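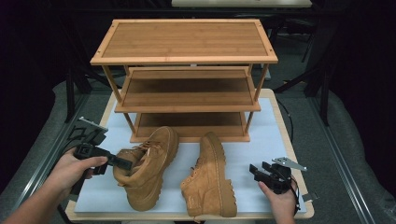
Bamboo shoe rack and work boots - any good?

mellor_lane
Posted in Hallway and Storage

Looking at getting a three-tier bamboo rack for inside the back door. It would mostly hold work boots, tan suede ones with the chunky soles, plus whatever the kids kick off. Anyone had one for a while? I'm between the Timero and the Trusilik. Gap by the door is 580 mm wide.

pegandhook
Had the Timero three years. Fine for trainers. Boots only go on the top on mine, the lower shelves are too close together for anything with an ankle on it. Measure your boots standing up before you order.

Ryan Ackroyd
Agree about the height. You can lay boots on their side lower down but then they take up the room of two pairs.

I'd also say don't put them on there wet. Suede wants to dry slowly on newspaper with the laces slackened off, and bamboo goes black at the joints if it's left damp. Mine did by the second winter.

dotty_b
Never had that and ours gets soaked. I gave it two coats of Donetti clear wax when it was new and wipe it down now and then. Took 20 minutes. I think people blame the bamboo when it's only the finish.

Ryan Ackroyd
Mine was waxed. Depends how wet your boots are I suppose. I'm on sites all day and there's mud packed in the tread when I get home.

pegandhook
Stiff brush outside the door sorts most of that. Let the mud dry first or you just push it into the suede.

dotty_b
Or a tray on the bottom tier. We've got an old baking tray on ours.

mellor_lane
Thanks all. Boots measure taller than the gap on both racks so it's top shelf or nothing. Does the top take the weight?

pegandhook
Two pairs, no bother. Nip the screws up after a month, they work loose - mine had almost half a turn in them.

Ryan Ackroyd
I'd still get a metal one for boots and keep the bamboo for indoor shoes.

mellor_lane
Partner has vetoed metal. Ordering the Trusilik, it's 20 mm narrower than the other. Will wax it first.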